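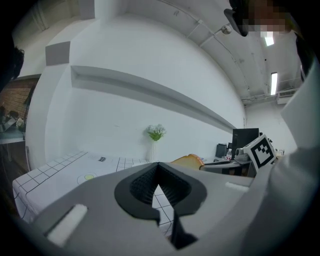

Wax tablecloth or fabric for a kitchen table?

tilly_m
Jul 3, 2023
We've got a table that seats six and two children who spill everything. I've always used cotton cloths but I'm washing one every other day. Thinking of going over to wipe-clean. Does it look cheap? Does it crack?

porridgepan
We had a wipe-clean one for 3 years. It cracked along the table edge where people lean, and nowhere else. Buy it off the roll and get a bit extra so you can turn it round now and then.

Kazemi22
Cotton every time. Plastic sticks to your arms in summer and it smells for the first fortnight. Wash at 60, hang it up damp, no ironing.

tilly_m
The smell would bother me. Does it go completely?

porridgepan
Mine was gone in a week on the line.

Kazemi22
Mine wasn't. It went to the tip in September still smelling. That was a Durkum one from the market, 15 quid.

hallway_jo
Look for acrylic coated cotton. It hangs like cloth and wipes like plastic. I have a Porner one, 13 a metre, so not cheap, but there's no smell at all. Don't put a hot pan on it.

Kazemi22
Coated cotton still stains. Turmeric, beetroot, felt tip. At least you can bleach a plain white one.

hallway_jo
Turmeric comes off if you get to it the same day. I use bicarb and a soft cloth. I don't agree that bleaching every week is less work.

porridgepan
If you go for checks or a grid, make sure it's cut square. A pattern that runs off at an angle shows up far more than it does on a floral. Ours was out by 3 cm at one end and my husband never stopped going on about it.

tilly_m
Good point, I was looking at a check. Will order samples of the coated stuff and try ketchup on them. How much overhang do people leave?

hallway_jo
22 cm on ours. Any longer and the little one pulls it.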